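# Drinks, Cups and Where They End Up: our shared table project

*Spring term report, Haugen study house*

When I chose this topic I thought it would be a small one. I wanted to look at how people in a shared house use the table where the drinks are kept, and whether it could be made a little easier to live with. I asked 16 housemates to jot down what they took and where they left it, and I had 15 diaries back, some of them wonderfully detailed (one included a poem about lukewarm tea!).

The main thing I learned is that open drinks wander. Cups get stacked, bottles drift to the wall and cans stay wherever the last sip was taken. I had borrowed the "home spot" idea from a leaflet by Skutitz, where each kind of container gets its own bit of table, and I was rather fond of it before I had even tried it out.
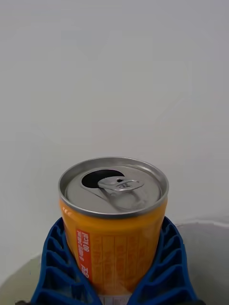
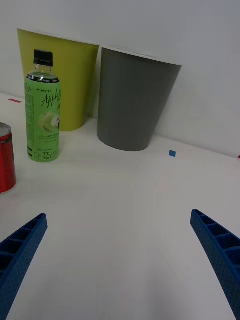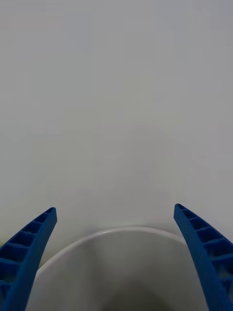 My first plan had 17 spots, far too many for anyone to remember over breakfast, and I am grateful to everybody who put up with it so kindly. The second plan gave cups one side and anything already opened the other, and the diaries became much more cheerful after that. If I carried on next term, I would like to try the same plan in the kitchen at Jillar, where the table is longer and the mornings are a good deal busier.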